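# Write the dumb rules down first

I keep getting asked what standard our demo collection follows, and I always want to say "the one taped to the cupboard door." It's a single page. It has 11 rules on it, and four of those are about foam. People expect something grander, with clause numbers and a revision table, and I can see their faces fall a bit when I hand it over.

But I've come around to thinking the page on the cupboard door is the most useful document we own, and I want to make a case for pages like it. Small, boring, local, a little bit embarrassing. I think our field has way too few of them and way too many big frameworks that talk about "data quality" for 38 pages without once telling you what to do when a finger pad wears down.

Some background. I spend most of my working day with hand-held grippers, recording people doing tabletop tasks so that a policy can learn from them later. Pick up the cup, put the brush in the pot, take the brush out of the pot, that sort of thing. Over the last few years I've done this on three different projects. The first was Stondel, where we had no rules at all and thought of that as freedom. Then Lomia, where we had a wiki with so many rules that new people read the first screen and quit. And now Zeman, where we have the page.

At Stondel, everybody collected the way they liked. One person started every demo with the fingers wide open, another with them half closed. One person set the object down and let go right away, another held on for a second to be polite to it. All of these are fine! Any one of them would have made a fine dataset. Mixed together they made soup, and we spent a whole July trying to work out why the trained arm would hover over things like it was having second thoughts. We never did prove it was the mixing. I believe it was, and I'd bet lunch on it, but we couldn't show it, and the reason we couldn't show it is that we hadn't written down who did what. That still bugs me more than the hovering does.

So rule one on the page is about the start of a take: fingers open, object between you and the far side of the table, nothing touching. You hold that for a beat and then you go.

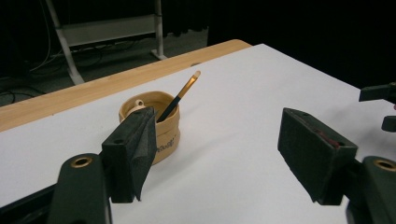

*Fingers open, brush in the pot, nobody touching anything yet.*

It looks like nothing, right? A pot, a brush, two foam pads. But there's an awful lot of agreement packed into a moment like this one, and every bit of it had to be argued over by somebody. How far open is "open"? Does the brush go in bristles up or bristles down? (Up. We had a real fight about this. I was on the losing side and I've made my peace.) Does it matter which way the brush leans? We decided it should vary, on purpose, and that the person collecting shouldn't tidy it between takes, which is much harder than it sounds. People straighten things without noticing. I do it. You put a brush in a pot and your hand wants to nudge it into the spot where you know the grasp will go well, and after a day of that you've taught the robot that brushes always lean the easy way.

Which brings me to foam. The pads are the part of the tool that meets the world, and they get rough and they get stained. If you look at the right-hand one up there, it has a reddish-brown mark near a corner and the surface has seen some life. Is that a problem? Here's where I get on my soapbox, because I've heard two confident answers and I think both are lazy.

The first answer is that pads should always be fresh, since we want clean data. Okay, but the arm that eventually runs this stuff won't have fresh pads every morning, and a policy that has only ever looked at spotless charcoal foam may be in for a surprise. The second answer is that wear is natural variety, so leave it alone. Also okay, until a pad gets so smooth that the person holding the tool starts squeezing harder to make up for it. Now your data has a drift in it that has to do with the foam and has nothing to do with the task.

Our rule is in between, and it's dull. Marks and stains stay. A pad gets swapped when it slips on the test object, and both pads get swapped together. You write the swap in the log before the next take. The last foam rule says you don't flip a pad around to get more life out of it, which I'd been doing for months at Lomia and thought was very clever of me.

I don't claim those are the right rules for you. That's sort of my whole point. When the Nirnomari guidelines went around our little corner of the field for comment, the draft wanted one pad replacement interval for everybody, and I wrote back a grumpy paragraph saying an interval is the wrong thing to standardize. Somebody picking up paintbrushes and somebody picking up gravel are going to chew through foam at wildly different speeds. Standardize the *log*. Say that every dataset has to come with a record of when the pads changed and what made you change them, and let each lab pick its own trigger. Then, if I download your data and something smells off, I've got a thread to pull on.

I feel the same way about backgrounds. There's a school of thought that says you hang a plain cloth, clear the floor and keep every cable out of view. There's another that wants a new kitchen every time. I've worked both ways and I'd happily defend either. What I can't defend is a dataset where the background changed halfway through and the notes don't mention it. Tell me which half!

The obvious pushback is that rules slow people down, and yes, they do. When we put the page up, our takes per hour dropped, and almost 4 weeks went by before they came back. Folks grumbled. I grumbled, and I wrote half the thing. A couple of the rules turned out to be bad and we crossed them out in pen, and I've left the crossed-out lines on there because the next person with the same bright idea can see we already tried it. One of them was a rule about always approaching the object from the right. I honestly can't remember what we were thinking.

The better pushback, the one that does keep me up a little, is that a house style makes everybody's demos look alike, and alike is exactly what you don't want. I think the way through is to be picky about what you pin down. Pin the start, the end, the tool and the notes. Leave the middle to people. If one person comes at the brush high and another swoops in low, wonderful, keep them both. The page says nothing about the middle of a take and I'll fight anyone who tries to add a line.

So if you're starting up a collection setup and you have no rules yet, please don't go looking for the perfect framework. Get the two or three people who will be holding the grippers, do a morning of takes, and write down every spot where you did it differently from each other. Argue about those over coffee. Then tape the page up somewhere near the table, with a pen on a string next to it. We've lost our pen twice, so use good string.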